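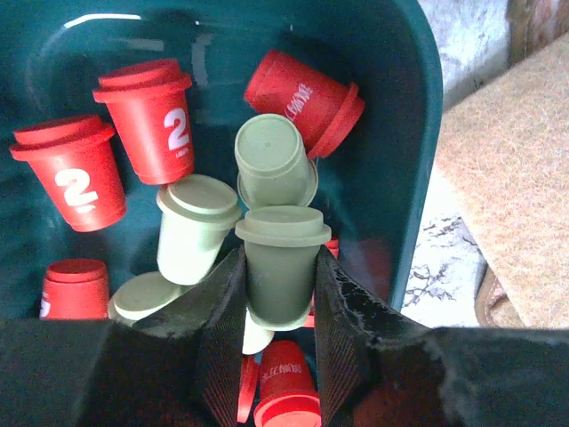
So the bike's gone. Quick one as I'm on a break and want to get this down before I forget what order it all went in.

Tuesday, some time after tea. Locked to the railings behind Brelbridge station, decent D-lock, back wheel and frame. Came off the train and there was the lock. In two bits. No bike. Stood there like a lemon for a good while, walked up and down the railings twice in case I'd parked it somewhere else. Hadn't.

It was a Karnholm, dark green, bought second hand for 400 quid and worth every penny. Black rack on the back, one pedal newer than the other, scrape down the left fork from when I met a bollard. If you see it on a selling page please shout.

Rang 101. Forty minutes on hold, then cut off. Did the online form instead when I got home, which wants the frame number on page two and wont let you go back once you've gone to look for it. So fill in your frame number FIRST. Mine was on a photo of the receipt, thank god. It's stamped under the bottom bracket on most bikes – go and look at yours tonight, take a picture, email it to yourself.
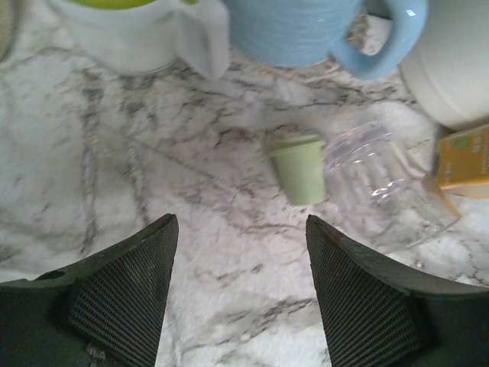

No. 64

Crime number came through next morning by text. Case closed the same afternoon, also by text. "No further lines of enquiry." I'd told them there's a camera on the pole facing those railings. Rang back about it (only 15 mins this time) and got a nice enough woman who said the camera belongs to the rail company, not the council, and the footage has to be asked for by an officer, and an officer isn't assigned becuase the case is closed. Round and round.

She did say British Transport Police might be the ones to ask, depending which side of the fence the railings are on. Which side of the fence!! I went and looked. The railings ARE the fence.

Anyway I've reported it to them as well. Text 61016 if you ever need to, much faster, got a reply within the hour and they are at least asking for the footage. Not holding my breath.

Insurance. We're with Prenier, contents policy, bikes covered away from home up to a limit. New one the same is 434 now but they'll only pay what I paid, less the excess, and they want proof of the lock too. I'd put the lock in the bin. Went back and got it out of the bin. So don't bin the lock either, keep both halves. 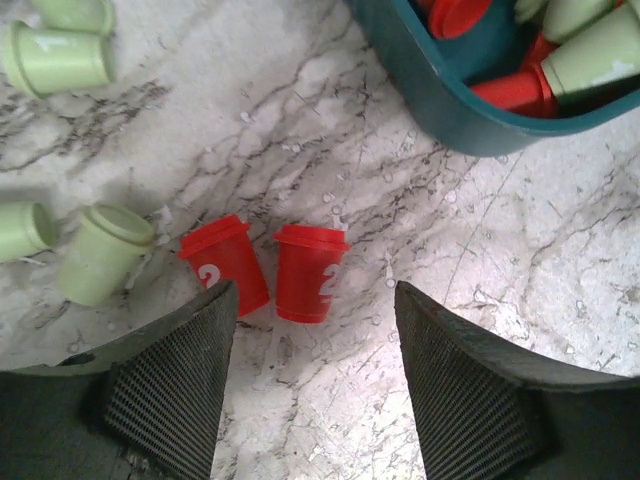
J. Najafi

Few people on the street group have had the same. One lost hers from outside the library in November, same sort of cut, middle of the day with folk walking past. Another got his back after spotting it online two towns over. Police told him not to go and meet the seller, he rang them from the car park and they did turn up, fair play.

Been on the bus all week. The 40, when it comes. Lock shop reckons the angle grinder proof ones are worth it but they weigh as much as the bike and cost nearly half as much again as what I've got left to spend, so will think about it.

Will update if the camera shows anything. Frame number tonight, please.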